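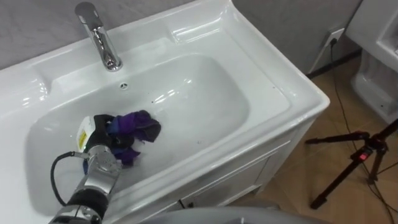
Should we still soak dry beans overnight, when every shop sells them in tins? I think we should, at least for the dishes in which the bean is the main thing, and I will try to explain why.

I grew up in Sositz, where my mother put a bowl of beans in water each evening before a big meal. When I moved to Prendness I stopped doing it. I had a small kitchen and long working hours, and tins were easy. For 11 years I cooked almost only from tins, and I told my friends that there is no difference. I was wrong, and I would like to say so in public.

The first difference is the liquid. When you cook dry beans slowly with an onion and a bay leaf, the water becomes a thick, brown broth with a good taste. It is half of the soup already. The liquid from a tin is salty and a little bit like metal, and most people pour it away. Then they must buy a stock cube to replace it, and so the cheap dinner is not so cheap any more.

The second difference is the skin. A tinned bean is soft everywhere in the same way. In a salad it breaks when you stir it with the dressing. A bean that was cooked at home keeps its shape, if you don't let the pot boil too hard, and inside it is like cream.

I know what people answer to this. They say they have no time. I accept it for a family with small children, and I keep two tins in my own cupboard for bad days. But the soaking needs no work from you while you sleep. The cooking takes me 50 minutes for white beans, sometimes more if they are old, and during this time I can iron shirts or read. It is a question of planning, and planning is a habit which can be learned also by an adult. I learned it at an age when I thought I was finished with learning.

There is also the pressure cooker. My neighbours in Lukumay Street have one and they are very happy with it. I tried it at their place, and the beans were good, but we could not taste the broth on the way and correct it. For me this is a loss. For others maybe it is not, and I don't want to quarrel about a pot.

What I really dislike is the advice in many cookery columns that tins are "just as good". They are useful, and useful is a fine word. A reader who is 13 or 30 and cooks for the first time should hear that there is something better, and that it costs less. Buy one small bag, put it in water tonight, and add the salt tomorrow.

Contact: Clornis Kitchen Pages, PO Box 3418, Prendness | © 2018 Clornis | Back to top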